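4.3 Posting a chapter to a serial

The steps in this section apply to any serial with at least one saved part. To create a serial, see 4.1. Co-author accounts need the Post permission, set by the serial owner under Members.

1. Open the Desk and select the serial from the left column.

2. Click New Part. Revemo opens a blank part and assigns it the next free number. The number can be changed later; the web address cannot.

3. Enter a title. Titles longer than 178 characters are rejected when you save.

4. Paste or import the chapter text. Italics, bold and scene breaks are kept. Colored text, tables and custom fonts are removed.

Note: A scene break must sit on its own line as three asterisks. Five or more are treated as ordinary text.

5. Add the author's note, if there is one. The field holds 512 characters and appears before the first line of the chapter. To place it after the last line, switch Note Position to End.
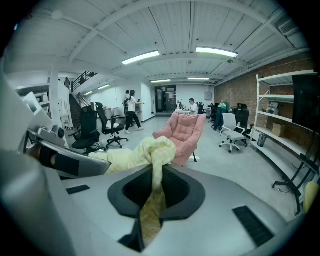 Can a poll be added to a chapter after it has been posted?

Open the part, choose Edit, then Attach Poll. Readers who already follow the serial get no second alert, and comments on the chapter stay in place.

6. Set the content rating and warnings. A part takes the rating of the serial unless you change it. If a part is rated higher than its serial, the serial rating is raised to match on posting.

7. Add tags. A part can carry up to 40, counting character tags. Tags inherited from the serial are shown in gray and do not count toward the limit.

8. Click Preview and check the text in both the wide and narrow layouts. Long strings of repeated letters, such as shouts from a crowd, may wrap badly in the narrow layout. Insert a soft break from the Special menu where needed.

Caution: Preview does not save. Closing the tab at this point discards all changes made after the last save.
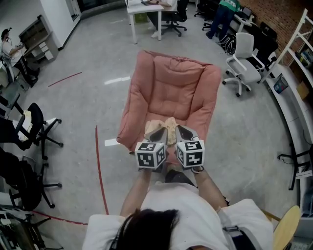

4.4 Scheduling and alerts

1. In the open part, click Schedule in place of Post.

2. Choose a day and a time. Times follow the time zone of the serial owner, including when a co-author sets them.

3. Select who is alerted: All Followers, Bookmarks Only or None. For serials with more than 3,000 followers, alerts go out in batches and the last may arrive after the chapter is live.

4. Click Confirm. The part moves to the Waiting list, where it can still be edited.

Note: Deleting a scheduled part also deletes its poll. Move the poll to another part first if you want to keep it.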